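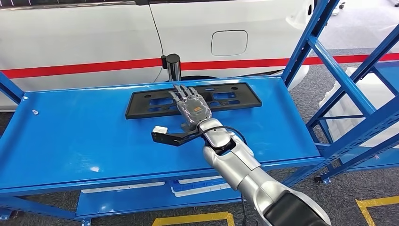
Prüfliste Werkstattbereich, Halle 9
Standort Plorkotitz
Prüferin: Ineke Prins
Datum: 2018-06-02

1. Fahrbarer Regalwagen (blau)
Obere Ablage frei von scharfen Kanten: in Ordnung.
Kennzeichenhalter liegt flach auf und ragt nicht über die Kante: in Ordnung.
Verschraubung der Lochprofile: nachzuziehen, zwei Verbindungen mit Spiel.
Traglastschild je Wagen: fehlt. Die zulässige Last von 300 kg ist dauerhaft anzugeben.

2. Lenkrollen
Leichtgängigkeit: in Ordnung.
Feststeller: eine Rolle hält nicht zuverlässig. Ersatz über Bosman bestellt, Pos. 18.

3. Untere Ablage
Flache Teile gegen Verrutschen gesichert: mangelhaft. Anschlagleiste nachrüsten.

4. Abstand zum Fahrzeug
Tankklappe und Türen müssen zugänglich bleiben. Der Wagen ist vor dem Rangieren vollständig zurückzuziehen.

5. Bodenflächen und Leitungen
Kabel am schwarzen Standpfosten: Verlegung außerhalb des Fahrwegs erforderlich.

Bemerkung: Die Mängel zu 1, 2 und 3 sind binnen 19 Tagen zu beheben und der Betriebsleitung Brindus schriftlich anzuzeigen.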